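# Zutley bin-picking kit: set-up guide

## Section 5. Teaching the first pick from a bin 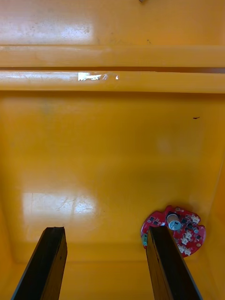 Before you begin this section, the arm must be fixed to its base, the wrist camera must be connected, and the Casto controller must show a steady green light. If the light is blinking, go back to Section 4 and finish the network steps first. It is not possible to teach a pick while the controller is searching for the arm.

The kit was planned for small shops which sort returned electronics, so all the instructions are written for loose circuit boards in a plastic bin. Other parts can be picked in the same manner, but the default values will then be wrong and you will have to find your own.

### 5.1 Placing the bin

1. Put the bin on the bench inside the marked working area. The long side should be parallel with the base of the arm.
2. Press the bin down on the rubber strips supplied in the bag marked "B".
3. Push the bin gently with your hand from each side. It should not slide.
4. In the Nustia software, open **Cell > Bin** and type the inside length, width and depth in millimetres. Measure at the floor of the bin and not at the rim, as most bins have sloping walls.
5. Press **Save bin**.

**Note:** Any colour of bin can be used, but a strong, even colour that is different from your boards gives the best result. Old bins with scratches are acceptable. A glossy bin needs the extra step in 5.2.

### 5.2 Light and reflections

The camera sees reflections as white patches, and the software may take a white patch for an edge of a part. This is the most frequent reason for a failed first pick.

1. Open **Camera > Live view**.
2. Move the arm to the **Look** position with the button on the pendant.
3. Check the floor and the walls of the bin for bright patches.
4. If there are patches on the floor, turn the bench lamp away or put the diffuser sheet over it. Patches on the ribs of the wall can usually stay.
5. Open **Camera > Ignore glare** and press **Learn**. Keep the bin empty and don't stand between the lamp and the bench while the bar is moving.
6. Repeat the learning each time you move a lamp or change the bin.

**Note:** Dust specks and crumbs of plastic are also seen. Set **Smallest part** to 40 mm for the first tests and the software will leave them alone.

### 5.3 Teaching the grip

Start with one board only. Do not try with a full bin on the first day, even if the demonstration looked easy.

1. Lay one board flat on the floor of the bin, component side up, away from the corners.
2. Open **Teach > New part** and give it a name.
3. Draw the outline on the screen with the mouse. Follow the notches if the board has them. A round or irregular board needs more points than a square one.
4. Mark the tall parts, such as capacitors and connectors, with the **Keep off** brush. The fingers will not close on these places.
5. Choose two grip points on opposite edges of the board. The line between them should pass near the middle.
6. Set the opening of the fingers so there is free space on both sides of the board, and set the force to 2.
7. Press **Dry run**. The arm will go down with open fingers, stop above the board and go up again.
8. If the fingers stop in the correct place, press **Pick**.

> **CAUTION:** Keep your hands out of the bin from the moment you press **Dry run** until the pendant shows **Rest**. The fingers are narrow and close without a sound.

> **CAUTION:** Do not teach on boards with a charged capacitor or a fitted battery. Discharge the board and remove the battery first, according to the rules of your workshop.

### 5.4 Boards near a wall

When a board lies close to a wall, there may be no place for the outer finger. Switch on **Turn wrist** in **Teach > Options** and the arm will look for another pair of edges. If it can't find one, it will use **Nudge**, which pushes the board slowly towards the middle with closed fingers. Nudge is switched off in the factory settings. Use it only for boards where a small scratch is of no importance.

### 5.5 Care of the fingers

The finger pads should be wiped with a dry cloth after each shift and changed after more than 3,000 picks. The counter is in **Service > Pads** and you must reset it by hand. Order pads only under the Żak part number printed on the packet, as the older type is thinner and changes the closing distance.

Section revised 12th March by Dorota Wasilewska. The Nudge setting was moved here from Section 7.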